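Traveling on a Brand-New Passport
26 Aug 2022

The first thing she does when we sit down is slide her passport across the table so I can feel how stiff the cover still is. She applied for it in June, at the county office in Castow, for a family trip she had been putting off for years, and she is still delighted with the thing.

"I walked in with a folder two inches thick," she says, laughing. "Birth certificate, old license, my marriage certificate, photocopies of everything. The clerk took what she wanted and handed me back the rest, and I was out of there before my parking ran down!"

The wait for the mail was harder. She had booked through Undaris, a small travel agency, and the fare was locked in with 17 days to spare when the envelope finally showed up. The agent had told her to apply much earlier, and she passes that on to everyone she meets now (me included, twice). 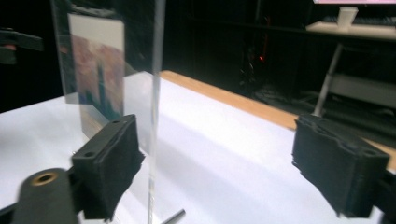 Her sister remembers that stretch a little differently. She told me there were phone calls every evening about the mailbox, and that by the second week she had looked up what it would cost to change the tickets: 400 dollars, for the whole group.

They flew with three kids, the youngest of them 11, and each one needed a passport too. Both parents had to show up for the children's applications, which meant a morning off work and a long lunch afterward at Sengar, the noodle place across the street. "Best part of the whole process," she says. "I'd renew tomorrow if it came with those dumplings."

What surprised her most was the airport. She expected questions and got a quick look, a stamp and a wave. The kids were thrilled with the stamps and compared them all the way to the baggage belt.

I ask where the passport lives now. In a zippered Brernus pouch, she says, in the hall closet, with the kids' passports and a note of when theirs run out.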